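About the Chisholm Lab

The Chisholm Lab is the research group at Zokwood. We work on how robots learn to handle ordinary objects: bottles, boxes, bags, lids, the things that get moved around in kitchens and packing rooms all day. The lab opened in September with one room, two arms and a lot of secondhand tables. We still have most of the tables.

What we work on

Most of our effort goes into a single question: how much can a robot learn from people doing the task by hand? The usual way to teach an arm is to drive it remotely. An operator sits at a set of controls and the arm copies the motion. It works, but it is slow, and the operator gets tired long before there is enough material to train on.

Our method is called Larnico. A person holds the same kind of gripper the robot uses and does the job directly, at a table, at something close to normal speed. The gripper records where it is and how far its fingers are open. Another camera view is recorded from head height, so the learning system gets to see the table much as the person saw it. When the recording is done, no arm has moved and no arm has been tied up.

We let people use their bare hand whenever the job calls for it. Early on we asked for grippers in both hands the whole time, and the results looked stiff. People put things down in odd places and avoided turning anything over. Now one hand may be free to hold, tip or steady an object while the other works the gripper. The free hand is tracked separately and its motion is mapped to the robot's second arm afterward.

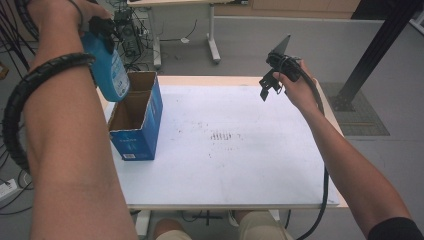
Tasks are kept short. A typical one involves a container and something that has to go into it, come out of it or be turned around on the way. We change the starting positions between attempts and we do not tidy the background. Cables, cabinets and other furniture stay where they are. A policy trained only on clean backgrounds did badly when we moved it to another room, and after that we stopped cleaning up for the camera.

What we have found

In our main study we compared Larnico recordings with remote-control recordings of the same jobs. We collected 700 demonstrations by hand and trained one policy on them. We trained a second policy on 149 demonstrations made by remote control, which took nearly the same number of working hours. Both were then tested on the same pair of arms.

The policy trained on hand recordings finished the task in 81 percent of trials. The remote-control policy did worse overall, though it was better at jobs where the gripper had to press down on something with a steady force. We think this is a matter of feel. People holding a gripper push harder than they realize, and the position data does not show it. Adding a force reading to the handle is the next change we plan to make.

There are other limits. The mapping from a human hand to a robot arm fails when the wrist turns past what the arm can reach, and those recordings have to be thrown out. Tall objects held upside down are a common cause. We also lose tracking when one forearm covers the other for more than a moment. The software marks both cases so they can be checked by a person before training.

How we are set up

Zokwood pays for the room, the staff and the arms. The grippers are made to our drawings by Brosar, a small machine shop that also handles repairs. We have gone through several versions of the fingers and will probably go through more. Cable routing on the forearm has changed more often than any other part of the kit, mostly to keep the weight off the wrist in long sessions.

Everyone in the lab takes a turn recording, including the people who write the training code. Sessions are limited to the morning or the afternoon, never both for the same person.

Sharing and visits

We publish our methods in full, including the runs that failed, and we give the gripper drawings to university groups on request. Recordings are shared under a research license. Faces and voices are not part of the released data.

We take student interns through the year and can host short visits from other labs if they are arranged ahead of time. Please write to the Zokwood front desk and mark the message for Chisholm.

Page last updated 12 March 2021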